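Print this page | E-mail this page

17 July 2021, by Tegan Hapeta

4. Drying sage and thyme in the Zodano

4.1 Cut the stems before they flower. Sage picked in December will dry, in the sense that cardboard is dry.

4.2 Shake off the insects. They did not ask to be seasoning.
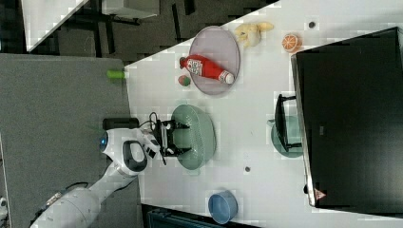 4.3 Lay the stems one deep on the mesh trays, thyme above sage. The Zodano holds 16 stems of sage to a tray. It will accept 23, and you will get compost.

Note: Wellach trays fit the same runners but slide in backwards. Yes, we have written to them.

4.4 Set the dial to 30 degrees and close the door.
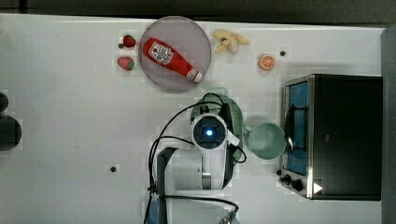 4.5 Leave the sage until a leaf snaps cleanly when bent, which takes roughly 14 hours. Thyme is quicker and should come out first. Strip the leaves over a pale surface, where the bits show up. 

CAUTION: Do not open the door to sniff. The smell you are enjoying is the flavour leaving.
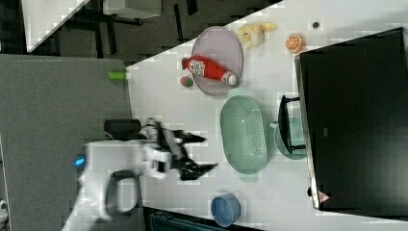 Fig. 3. Ketchup bottle on its side on an oval plate.

4.6 Let the leaves cool, then jar them whole. Label the jar now. Dried sage and dried mint look different only to people who have not yet mixed them up.

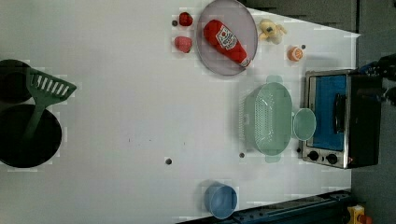 4.7 Brush the trays clean and wipe the door seal with a damp cloth. Thyme stalks lodge in the left runner – use the Faulkner brush, or an old toothbrush you no longer have feelings for.

Questions: Tutgate Herb Supplies, Customer Desk | © Tutgate | Back to top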